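Home > Care & Maintenance > Oils & Waxes > Bundura Table Oil

Bundura Table Oil, Clear Matt

Product code 3882
Tin sizes: 250 ml, 1 litre
In stock. Orders placed before 2pm go out the same day, Friday included.

A hard-drying oil for bare softwood tables, desks, benches and shelves. It soaks in, it dries, and it leaves the wood looking very much like wood. If you were hoping for a mirror shine you can comb your hair in, we sell a varnish for that and we will try not to judge.

What it's for

Pine, spruce and larch, mainly. Pale softwoods are cheap, pleasant to touch and about as stain-resistant as a slice of bread. Leave a new pine table untreated and within a month it will have recorded every mug, curry and felt-tip pen in the household. Bundura slows all of that down. It buys you time to find a cloth.

It will also go on beech, birch and ash, though they drink less of it. On oak you may find it a bit too polite, and we'd point you to the Tănase Dark Oil instead. It isn't meant for floors. People do put it on floors, then ring us.

What it does to the colour

Every oil changes the colour of pine. Anyone who says otherwise is selling something, and so are we, but ours has a small amount of white pigment in it to hold back the orange. Freshly sanded pine stays in the cream and pale yellow range. Without the pigment you get the sauna look, which some people like, chiefly in saunas.

Pine will still darken with daylight over the years. If you keep a fruit bowl in one spot from November until the following summer, there will be a fruit-bowl-shaped patch under it. Move the bowl now and then.

Boards and joints

Most pine tops sold today are narrow boards glued edge to edge, and the boards don't take oil evenly. One will gulp it and its neighbour will sulk. Glue is the other nuisance. Any squeeze-out left along a seam seals the wood beneath, and the oil sits on top looking like a snail has been past. Wipe the bare top with a damp cloth before you start, and look along it with a lamp held low. Dried glue shows up as a shiny streak. Sand it off then, before the tin is open, and save yourself some language later.

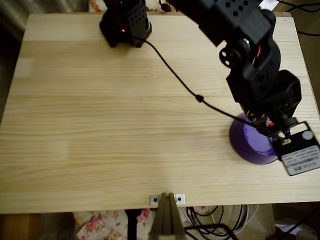

Photo: Renu Sachdeva for Bundura

How to put it on

Sand with 120 grit, then 180, always along the grain. Don't go finer. We know it feels lovely at 320, but a surface that smooth won't take the oil, and you will have spent an afternoon polishing a table into refusing help.

Vacuum off the dust. Stir the tin with something flat until the white sludge at the bottom has joined the rest. Shaking doesn't do it.

Put on a thin coat with a lint-free cloth or a short-haired brush. Work the whole length of the top in one go. Leave it for fifteen minutes, then wipe off everything that hasn't gone in. Everything. This is the step people skip, and it accounts for most of the emails Brijesh Kaushik answers on our help desk. If the surface is still tacky the next morning, too much was left on. Rub it down with a cloth dampened with a little fresh oil, dry it off, and write to Brijesh anyway if you'd like the company.

Leave overnight. Give it a light rub with a grey pad and do it again. New pine wants 2 coats, and a kitchen table that sees real life wants 3. Do the underside too, at least once. A top oiled on one face only can cup, and then your peas roll.

Drying

Dry to the touch: 8 hours
Light use: 24 hours
Full hardness: 4 weeks

During those weeks use coasters, and don't leave wet cloths lying about. It will survive a dinner party, provided the guests are reasonably tame.

Please read this bit about rags

Oily rags can heat up by themselves and catch fire. Do not screw them up and put them in the bin. Lay them flat outdoors until they have dried stiff, or put them in a metal tin of water with the lid on. No joke here, just do it.

Looking after it

Wipe with a damp cloth and a drop of mild soap. Avoid anything that boasts about its power on the front of the bottle. When water stops beading and starts soaking in, wash the top, let it dry and give it one thin coat. For a desk that may be every couple of years. For a table with children at it, look at it each spring and be brave.

Rings and scratches can be sanded locally and oiled again, and this is the main argument for oil over varnish. The patch will look new for a while. So will the guilt.

Technical details

Finish: matt
Coverage: 14 square metres per litre on sanded pine, single coat
Contents: linseed oil, tung oil, white pigment, cobalt-free drier
Thinning: don't
Cleaning brushes: white spirit
Storage: lid on tight, above 5 degrees
Shelf life: 2 years unopened

Customer comments

"Did my desk and both bedside tables with the small tin. Smells like a cricket pavilion for three days, then stops." Aba Nartey

"Good oil, but the lid is a menace. I've given up on the screwdriver and now use an old spoon." Colette Lefèvre

"I ignored the part about wiping off the excess. The cat has now left a permanent record of her opinion. Second attempt went fine." Chiamaka Osagie

Often bought with this

Wavus lint-free cloths, pack of 56
Fivow grey rubbing pads
Tin opener with a bent end (see Colette's comment, we listened)

Delivery

Oil can't go by air, so orders for the islands travel by boat and take as long as the boat does. Unopened tins can be returned within 30 days. Opened tins are yours, and we hope you'll be very happy together.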